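Plerno Hand-Held Gripper, Two-Jaw
Condis Demonstration Supply > Grippers > Manual > Plerno

Reviewed by Rhiannon Beddoe for the Condis equipment pages
Seen at the Garkstead open day, Saturday, July 28, 2018

Price: $440 each
Spare jaw pads: $35 a pair
Lead time: 3 weeks
Minimum order: one

Condis asks its reviewers to see a product working before the page goes up, so I drove out to Garkstead for the open day. I had read the Plerno leaflet beforehand and didn't like it. The leaflet says the gripper "handles everyday objects with everyday ease." I have been reading lines like that about grippers for a long time, and most of them were written by people who had tried a foam cube.

What you get for your money is a hand-operated gripper with two jaws and a handle. There is no motor. You close the jaws yourself, and you feel some of what the jaws feel through the linkage. Plerno sells it to people who want to show a robot how a job is done by doing the job with the same sort of fingers the robot will have. Whether the robot then learns the job is a separate question, and the Garkstead people were a good deal more cheerful about it than I am.

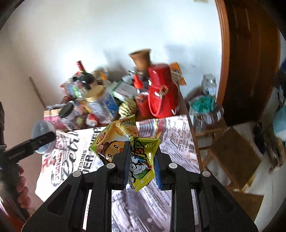
Snack packets are a fair test, and I was glad to see them on the table. A rigid box will forgive almost any grip. A packet has slack in it, the surface is slippery, and the only part that is easy to get hold of is the crimp at the end. The pads are blue strips, the left one ribbed on the inner face, and at the table they had two small packets between them, one of them a potato snack with a cartoon face on the wrapper. Two at once is more than I'd have asked for. I'd still want to see the same thing done with one hand, at speed, by somebody who hadn't been practicing since May. The demonstrator was very good. Demonstrators are.

I asked to try it and was allowed to. My notes:

The handle is comfortable for ten minutes. After that my thumb knew about it. Anyone planning whole days of this should plan breaks too.

The closing action is smooth, with no slop at the pivots that I could find. Ask me again after a year of use.

The lower arms are wide. Over an open table this doesn't matter. Reaching in among jars and bottles it matters a lot, and I knocked over a jar on my second try. I was told I'd get used to it.

The pads grip well when clean. I asked what they grip like with cooking oil or flour on them and got an answer about wiping them down.

Grip force. The leaflet gives no figure. I asked twice. If you are buying for delicate goods, get that in writing before you order.

Life of the pads. Plerno says 300 hours. The sales desk couldn't tell me how that was measured, or on what. At $35 a pair I would budget for twice as many as they suggest.

Compared with the Vasconcelos

People will ask. The Vasconcelos hand gripper is narrower and gets into tight places better. It is also heavier at the front, and I found it tiring sooner. For tabletop work with mixed household stuff I would take the Plerno, a little grudgingly. For shelves and cupboards I'd take the Vasconcelos.

Should you buy it?

If you have a real use for hand demonstrations, it's a decent tool at a price that isn't silly. If you have been told it will save you from having to program anything, go to an open day first and ask to see the machine do the task with the demonstrator standing well back. At Garkstead I asked, and was told that part would be ready for the next one.

In the box: one gripper, one pair of pads fitted, hex key, card with the service address. No case. A case is extra and the one I was shown had a weak zipper.

Returns: unused, in original packing. Pads can't be returned once fitted.

Orders for two or more grippers ship together. Please say on the order form if you need left-hand and right-hand units marked, as they come out of the box looking the same.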